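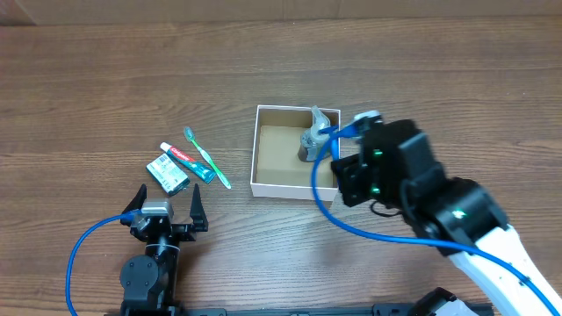 Toiletries and an open box on a wooden tabletop: a pump bottle stands inside, with a toothbrush, a small tube of Colgate toothpaste and a printed packet alongside.

Toiletry box

A toiletry box is a small open or lidded container used to keep personal-care items together. It may sit on a bathroom shelf, travel in a suitcase, or be handed to a guest on arrival. The contents change from one household to the next, but a toothbrush and toothpaste are nearly always among them, usually joined by soap or lotion and a few single-use packets. It is a wonderfully adaptable little object, and the pleasure of packing one well is easy to underrate!

Shape and materials

Most toiletry boxes are square or rectangular, with straight walls and a flat floor. The flat floor matters a great deal, as bottles need a level surface to stand on. Paperboard boxes are light and cheap and fold flat before use. Plastic ones rinse clean in seconds, and tin or bamboo versions are often kept for years. Open boxes are preferred at home, where everything can be seen and grabbed at once, while lids are more common for travel.

Size is usually decided by the toothbrush. An adult brush is long compared with most other toiletries, so in a small square box it is often laid corner to corner or stood on end with its head up.

Packing

The usual method is to place the tallest and heaviest item first. A pump bottle goes upright in a back corner, where two walls help hold it steady, and the open floor left beside it takes the flatter things. Tubes lie on their sides or stand on their caps. Packets slide in against a wall or rest on top. Many people set everything out next to the box before they begin, all pointing the same way, and this really is a lovely way to work: gaps and duplicates show up right away.

Pump bottles deserve a little extra care. Some have heads that twist and lock in the down position, and others come with a clip under the nozzle. For a bag that will be carried on its side, a locked pump inside a sealed pouch is a good choice. On a shelf, the nozzle is generally turned toward whichever side is easiest to reach.

Toothbrushes should be dry before they go in. A vented cap keeps the bristles off the walls of the box and still lets air through.

Guest boxes

Guest boxes are a cheerful branch of the subject. The Larkthorpe, a guesthouse in the hill town of Brultov, began leaving one in each of its 6 bedrooms in March and gave out 1345 of them before it changed to refillable bottles. Its standard set had 5 items, and families could ask for a second brush in a child's size. The boxes were supplied by Driltska, a local paper goods maker, in 2 sizes. The smaller size became popular around town for storing buttons, tea bags and seed packets.

Care

Paperboard boxes should be kept away from splashes and replaced when the corners soften. Plastic boxes can be washed in warm water with dish soap, then left upside down until dry. Toothpaste that has hardened on the floor of a box lifts off easily after a short soak.

See also

Dopp kit
Shower caddy
Travel-size toiletries
Drawer organizer

Last updated Oct 22, 2026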